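Clevik school kitchens to switch to washable tableware in November

Students in the Clevik school district will eat from washable plates and drink from washable mugs starting in November, after the district board voted to stop buying disposable tableware for its cafeterias.

The change covers breakfast and lunch at all district schools. Paper plates and foam cups now in storage will be used up first, and no new orders will be placed once they run out. Disposable items will still be kept on hand for field trips, outdoor events and days when a dishwasher is out of service.

Shona Prendergast, the district's food service director, told the board that her department had been looking at the question for two years. The old dishwashers in most of the kitchens were removed when the district moved to disposables, and putting machines back in was the largest part of the cost.

"The plates are the cheap part," Prendergast said. "What takes the money is plumbing, wiring and somebody to run the machine at noon."

The first kitchen to make the change will be at Asamoah Elementary, where a dishwasher was put in over the summer. The school has 658 students and serves lunch in three shifts. Staff there asked for extra time between the second and third shifts so that clean plates can be brought back to the serving line, and the principal has agreed to move the start of the third lunch back by five minutes.

The other elementary schools will follow as their machines are installed. The middle school and the high school are last on the list -- both need new drain lines before any work can start in the dish rooms.

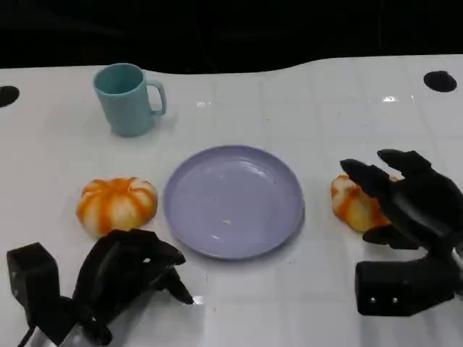
A teal plastic mug and a lavender plate.

Parents who spoke at the meeting were mostly in favor, though several asked about cleaning. One mother of two Asamoah students wanted to know what would happen to children with food allergies if a plate was not washed well. Prendergast said students with a listed allergy will have their meals served on a separate set of plates, which will be washed in their own racks and stored on their own shelf. School nurses will give the kitchens an updated list at the start of each month.

Another parent asked whether the water used for washing would cancel out the savings in trash. Prendergast said the new machines reuse rinse water from one load in the wash cycle of the next, and that the district would track water use at Asamoah for the rest of the school year. The figures will be presented to the board in the spring.

The custodial staff at Asamoah now takes out 151 bags of cafeteria trash in a typical month. Prendergast did not give the board a target for bringing that down. She said much of the trash is food and milk cartons, and those will still be there after the plates are gone.

The board also discussed what to do about food waste. A proposal to collect scraps for compost was put off until the dish rooms are working, and board members said they did not want to ask kitchen staff to take on two new jobs at once. Stemard, the company that hauls trash for the district, has offered to provide compost bins under its present contract, which runs through the end of next school year. The board took no vote on the offer.

Four part-time positions will be added in the kitchens this year. The jobs are for the lunch period only and are open to anyone who can pass the district's background check. No experience is needed, and training will be given on site. Applications can be picked up at the district office on Fliltia Avenue or at the front desk of any school.

Students will be asked to carry their trays to a return window, scrape leftover food into a bin and stack their plates and mugs in the racks. Teachers of the youngest grades will practice the steps with their classes before the change. Kindergarten classes will have an aide at the window during the first weeks.

Metal forks and spoons, which the district has used all along at the high school, will be added at the elementary schools at the same time as the plates. Kitchen managers at the high school warned that forks tend to end up in the trash, and the district plans to place magnets on the rims of the bins to catch them. Each elementary school will begin with 100 spare forks beyond what it needs for a full lunch.

Lunch prices will stay the same this year. The dishwashers are being paid for out of the building fund, and the new positions come out of the money that had been set aside for paper goods. If the cost of staff turns out to be higher than planned, the board would have to approve any transfer from another part of the budget.

Board members passed the plan with one vote against. The member who voted no said he supported washable plates but wanted to see a full year of results from a single school before work started on the others. He asked that his reasons be entered in the minutes.

The next board meeting will begin at 6:30 p.m. in the high school library. The agenda includes bus routes for the winter, a report on the gym roof and a request from the music department for new risers. Parents with questions about the cafeteria plan can call the food service office during school hours or leave a note with their child's school.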